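Search this notebook Search Go

August, second entry, started after lunch

I meant to write this up while the pots were still on the stove and of course I didn't, so what follows is partly from the scraps of paper I keep tucking under the scale and partly from memory. Araba, if you're reading this to find out why the yellow batch went the way it did, skip down a bit, I get there eventually.

The plan was to settle the alum question. We've been using alum on the wool at whatever strength the last person felt like, and Nele Strobel (who is much more patient with me than I deserve) asked me very kindly what our standard was, and I had to say we didn't have one. So: same wool, same plant, same pot, and only the alum changes. The wool is the undyed two-ply from Maltuvberg, which I like because it comes off the cone clean and doesn't felt the second you look at it sideways. I wound it into skeins of 200 g each and tied them in four places with cotton string, loosely. Last time I tied them tight and we got those little white bands where the dye couldn't get in. They looked rather pretty, but they weren't what the customer had asked for.

Scour first, as always. Warm water, a squirt of the plain soap, half an hour with the lid on and no stirring. I did stir once. I always do. The water came out the color of weak tea, more than I expected from wool that's supposed to be washed already, so I did a second scour on the lot and that one ran nearly clear. I'd like us to make the second scour a habit with this yarn. It costs a bit of gas and it evens things out no end.

For the alum I did three strengths: low, our usual, and high. The usual is the 30 g per skein that's written inside the cupboard door in Araba's handwriting. Low was half that and high was double. I dissolved each in a jug of very hot water before it went in the pot, and I brought the pots up slowly, over most of the morning, and then let the wool sit in there until it was cool enough to lift with bare hands. I know some people leave it overnight. I'd like to try that too, but not in the same week, or we'll never know what did what. 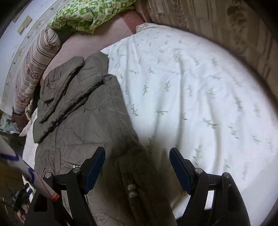 The dye was weld, the dried stuff from the Ayaaba sack, 400 g for each skein, chopped up with the big scissors and left soaking the night before. It smells like boiled cabbage that has been to church, and I've given up apologizing to the people upstairs. I strained it through the old pillowcase, twice, and there were still bits. Araba Amegashie says she ties hers up in a bag like a pudding and never strains at all, and I think I'll go over to her way because I spent a good part of the evening picking seeds out of wet yarn.

Results, such as they are. The low-alum skein is a soft, buttery yellow, a little uneven near one of the ties. The usual is bright and clear, very much the yellow we've been selling. The high one is, to my eye, no brighter than the usual, and it feels sticky. Nele felt it too without my telling her which was which, and she put it down and wiped her fingers on her apron, so I'm taking that as confirmation. I'd say we have no reason to go above what's on the cupboard door, and we might even come down a little for the softer shades. I would want to do it again before I swear to that.

Now the yellow batch that went wrong, the one from before all this. I went back through the pots and I'm fairly sure it was the water. I'd filled from the outside tap that time because the hose was already there, and that tap runs off the old pipe, the rusty one. A little iron will drag weld down to olive in no time, and olive is what we got. To check, I dipped a short end from the usual skein in a bowl of outside water and warmed it, and it went dull while I stood there. The end of it is taped to this page. So no more outside tap for anything yellow, please! I've put a note on it with a clothespin.

Pot temperature - I used the Kalenier thermometer for all of this and it reads a bit lower than the old glass one in the same water. I don't know which to believe. I've gone with the Kalenier for now, simply to stay consistent.

The order for Zalix is number 2423, and it's yellow and two greens. I'd like to do the yellow at the usual strength and then overdye some of it in the indigo vat, if the vat is in a good mood. It was looking flat when I lifted the lid, with hardly any of that coppery skin on top, so I've fed it and wrapped the blanket round it and I'll look again at six.

Light test: three short lengths of each strength pinned to card, half covered with foil, on the south windowsill. Please don't move them to water the geranium. I'll look at them when the month is out and write it in here.

Still to do: buy more cotton string, descale the big pot, ask Nele if she kept the rinse times from her madder batch, and find the lid for the small jug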